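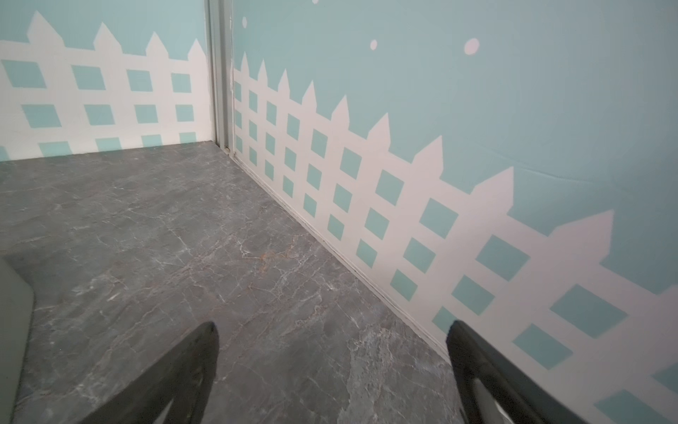 Unit 6: Casting and the Returning Cast Member

Reading for this unit: the Handdale production diary, first half only. Bring your notes from Unit 5 on release forms.

Reality series that follow couples or families have a supply problem. A first season draws on people the audience has never met. By the third, producers have to choose between finding new people and bringing back old ones. Most do both, and the mix affects budget, schedule and tone.

Terms

Returnee: a cast member who has appeared in an earlier season or in a sister show.
Spin-off: a new series built on returnees from a parent show.
Self-shot: footage recorded by the cast without a crew.
Pickup: an interview filmed later to cover a gap in the story.

Case 1: Handdale

Handdale followed families moving to a small town. The casting call drew 336 applications, and 6 households were chosen. Bram Brouwer, who ran casting, kept the rejected files and went back to them when one household left in April. The replacement family had already been interviewed, so filming lost only two weeks. Note how the diary treats this as a scheduling matter. Viewers were told very little.

Case 2: Vostari and Maihi

Vostari was a dating series. Maihi was its spin-off and used returnees only. Two things changed. The cast asked for more money, and they knew how a scene would be cut. Several stopped arguing on camera and saved it for their own social media accounts. The editors then had to refer to fights that had no footage, mostly through pickups.

We will watch the opening of Maihi in class. Write down each point where the show assumes you have seen Vostari.

Case 3: Hostis

Hostis was largely self-shot. It cost less per episode but needed a bigger edit team, as cast members left cameras running or forgot to record sound. Compare this with the crew-shot scenes in Handdale.

For discussion

Does a returnee give the same kind of consent as a first-time participant?
Who should own self-shot footage that is never aired?

Written work

500 words on one returning cast member from any series. Cover how the person was introduced the second time and what was left out. Plot summary does not count toward the length. Hand it in before the start of Unit 7.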